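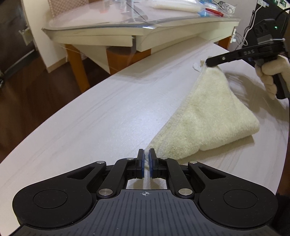 3. The Hand-Held Grippers and How We Built Them

The mechanical side of the project took up most of our first winter in the workshop, and it remains the part we are proudest of. We wanted a pair of hand-held grippers that a person could pick up and use for ordinary household jobs, so that the motions recorded during those jobs could later be replayed on an arm with the same jaws. Towel folding was our first serious task. It is a lovely problem: a towel has no fixed shape, its edges roll under when you least expect it, and a person solves the whole thing in a few seconds without thinking.

All of the work was done in a shared workshop by members in their own time, with hand tools, two hobby-grade printers and a drill press of uncertain age. We mention this because we would like other groups to try it. Every step in this section can be done on a bench at home.

3.1 Jaw geometry

We settled on a parallel jaw after three earlier attempts with pivoting fingers. The pivoting designs were simple to print and strong, but the fingertips swung through an arc as they closed, so the pinch point moved away from the operator's line of sight. With a stiff object you hardly notice. With terry cloth the arc was enough to push the loops ahead of the fingers and leave the jaws closing on air, which was maddening to watch and even more maddening to do.

In the present design each finger rides on a linkage and keeps its orientation through the whole stroke. Figure 3 shows a gripper from the operator's side with the fingers nearly closed, the linkage arms to either side and the round silver caps over the pivots. The outer arms have a triangular cutout. The cutouts began as a weight saving and survived several revisions on their own merits, as they let us see more of the work past the mechanism.

Figure 3. Two-handed towel handling on the workshop table. The near gripper, with blue pads on the inner faces of its fingers, sits just above the table surface; the second gripper, held in a gloved hand, supports a raised corner of the towel.

Getting the linkage to run freely was the slowest part of the build. Printed holes come out undersized and slightly oval, and four tight joints in a chain will bind no matter how much you fiddle with them. We print the holes small, drill them to size, and then finish them by hand with a reamer. Meriem Metwally worked out the order of assembly we now use: fit both sides loosely, close the fingers on a flat shim, and tighten the pivots with the shim in place. Before this we were tightening each side separately and wondering why the fingertips never met squarely. The difference was immediate, and we rebuilt every older unit the same evening.

3.2 Finger pads

Bare fingers slide on cotton. We went through six pad materials before choosing one, including bicycle tube, weatherstrip and a kitchen jar opener that performed far better than it had any right to. The material we chose is soft enough to let the loops of a towel press into it, and firm enough that the pad does not roll off its backing when the cloth is dragged sideways. Pads are glued to the inner face only. Wrapping them over the tip gave a nicer feel on flat cloth, but the extra thickness made it hard to slide one finger under a hem.

Hems deserve a paragraph of their own. A stitched border is stiffer than the body of the towel and holds a line when it is lifted, so an operator who has hold of the hem can steer a surprising amount of cloth. Our early recordings show people grabbing the towel wherever it was nearest and then spending most of their time recovering a usable edge. Once we asked operators to look for a hem or a corner first, the folds became neater and, more usefully for us, much more alike from one person to the next.

We replace pads every 300 grasps. They would probably last longer. We find it easier to keep to a number than to argue over whether a given pad looks tired.

3.3 Holding one up, working with the other

Two grippers are much more than twice as useful as one. In the arrangement we call hold-and-follow, one hand raises a corner and keeps it still while the other moves in along the edge that hangs from it. Figure 3 was chosen because it shows the geometry plainly: the hemmed edge rises diagonally from near the fingers of one gripper to the corner held by the other, while the lower part of the towel rests on the table in a rounded mound.

The height of the raised corner matters a good deal. Held too low, the edge goes slack and folds under itself. Held too high, the whole towel comes off the table and begins to turn. Operators find the right height by feel within a few tries, and we were delighted by how consistent they were once they had found it. Birdie Oyelaran, who did more of the folding than the rest of us combined, described it as keeping the towel "just interested in leaving the table," and the phrase has gone into our instructions word for word.

We considered adding a small clamp to the bench so that a single operator could work one-handed. It worked in a narrow sense, and it was no fun at all. The clamp cannot give a little when the cloth pulls, and people began making stiff, careful movements that looked nothing like folding laundry. We took it off again after one session.

3.4 Table and lighting

A large, pale table has been a real asset. A cream towel on a white surface sounds like a poor choice for contrast, and we worried about it at first. In practice the soft shadow along the edge of the cloth gives the outline clearly, so long as the overhead light is left on and the blinds are left alone. We did try a dark sheet over the table. It slid about with the towel and had to be smoothed between trials, and it was retired without regret.

A curved table edge is harmless for folding, though it does take away a straight reference that some operators like to line up with. Those who missed it were given a strip of tape on a spare board for practice, and after that they managed without.

3.5 What we recorded, and what we would change

With the second version of the grippers we collected 800 folds of bath and hand towels. A fold was kept if the towel finished with its corners together and no part of it hanging off the table. Failed attempts were kept too, in a separate folder, and they have turned into some of our favourite material. A dropped corner followed by a quick recovery holds a great deal of information about how people handle cloth.

The next version will have a slightly longer finger, tapered toward the tip, to get under thin hems without pushing them. We would also like a lighter handle. Long sessions are tiring at the wrist, and the third or fourth towel in a row is noticeably slower than the first. Cable routing needs another look as well: a cable that leaves the body at the wrong angle tugs at the hand just when the operator is trying to keep still. Drawings for the present linkage, along with the drilling order and the shim dimensions, are kept in the workshop binder, and we are happy to photocopy them for anyone who drops in.

Last updated: February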